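Workshop notebook, May. Match audio and the Pillwood away trip 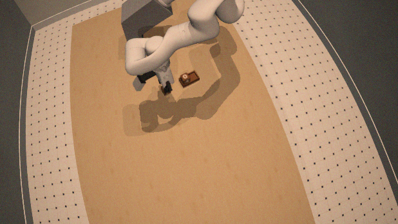
Render, arm over the wood-grain surface, seen from above.

OK, writing this up before I forget the lot, seeing as the away game at Pillwood is coming up and I'm the one packing the van again. This is mostly about the commentary kit and why the Maltbridge match sounded like it was recorded inside a biscuit tin.

First half against Maltbridge: crowd mic way too hot. I'd set the gain during warmups when the stand was half asleep, and then we scored early and the whole thing went into the red and stayed there. You can hear it on the podcast cut, right where the commentary goes up for the goal, it just turns to gravel. I pulled it back at halftime and the second half is fine. Lovely, even! There's a bit near the end with the drum behind the far goal that I'm going to keep for the intro.

Tried to rescue the first half with the declipper. Not great. It takes the edge off but the voices go papery. I ended up ducking the crowd track under the commentary for the worst stretch and leaving the goal itself alone, because people want the roar even if it's ugly.

Settings for next time, so we stop guessing:

Crowd mic gain at 20 on the dial, no higher, and leave it there. Limiter on. Low cut on the commentary headsets (the wind at our place comes straight in off the training field and it rumbles like a truck). Record a safety track at a lower level, always. I know we said this after the cup game too.

Cable. The 50 foot run is fine at home but it won't reach from the Pillwood gantry to the table in the press room, going by what I scribbled down last season. "Take the long drum" is all the note says, underlined twice, thanks, past me. The long drum has a dodgy connector at the female end. I re-soldered it this afternoon and wiggled it for a good while with the headphones on and got no crackle. Put red tape on that end. If it starts up again just bin the connector, there are spares in the tin with the XLR bits.

Encoder box: the Tse unit is still dropping the stream every so often. I went through the log from Maltbridge and it hiccuped twice, both times right after the network switched over. Updated it, reset it, ran it on the bench through lunch with the old derby commentary looping, no drops. Doesn't prove much, since the bench is on wired and Pillwood won't be. I'm taking the phone hotspot as backup. Somebody please remind me to charge it.

Listener numbers, for the folks who keep asking: 358 live at kickoff, peaking at 422 just after the second goal. Best we've had for a league game, and I think the pregame chat helped. It started late though (my fault, I was still looking for a headset) so let's be on air earlier this time.

Podcast preview for the Climden home game is still to be cut. I've got the manager bit and the goalkeeper bit, and the goalkeeper one is far too long but it's funny, so I don't want to hack it up. Might put it out as its own thing. The music bed needs to drop another notch under the team news, I had to strain to hear the injury update in my own car.

To pack: both headsets, spare foam windscreens (the gray ones, the black ones are shedding), long drum, safety recorder, fresh AAs, gaffer tape, the clamp for the gantry rail, towel for when it rains on the desk. Folding stool too. The chair up there has a broken back and I was sore for days after last time.

Still to do:
Check what time the gantry is unlocked at Pillwood, kickoff is 3 pm and we need a proper hour
Label the second headset L/R, had it on backwards most of the Maltbridge game
Order more foam
Ask about parking by the turnstiles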